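Search this diary Go

21st February

Slept badly, woke up late, drank my coffee standing at the sink. The heating came on for once, so I'm not going to complain about the rest (okay, maybe a little).

Spent most of the morning on the little whiteboard. I've been meaning to do it since January! It used to hang by the fridge for shopping and phone messages, and then Consuelo started using it for her doodles, and after that I could never find room for the word "onions." Anyway, I took it down and laid it on the table, the pale one, where the light is good but bounces right back at you if you lean in wrong. There's purple marker on it, a big loopy thing over on the left that might be an 8 or might be a Q, I go back and forth, and then a small curly one near the right edge. Henrike says that one is a 2 with a tail. I say it's a D. We argued about it on the phone for far too long and neither of us would budge.

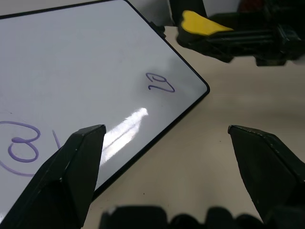

After lunch

Tried a dry cloth first, then some of the Plavum spray that Arne swears by. It smells like a dentist's office and I had to open the window. I rubbed at one corner for a while and then sat down and called Consuelo to ask if she minded me wiping her drawings off. She said she didn't even remember making them! So that's that, I suppose, except now I feel funny about it and I've stopped for the day.

Teodoro came by to return my good scissors and stayed for soup. He thinks I should hang the board in the hallway and get a bigger one for the kitchen. Maybe, but I looked at the price of the big ones and laughed out loud. I only want to write down milk and eggs.

Need to call Rozália back about Saturday. Also need stamps, dish soap, new markers (black this time, the purple is so hard to read at night) and something for the squeak in the bedroom door. I wrote all that on the back of an envelope and now I can't find the envelope.

Bed by ten, I hope. It's raining again.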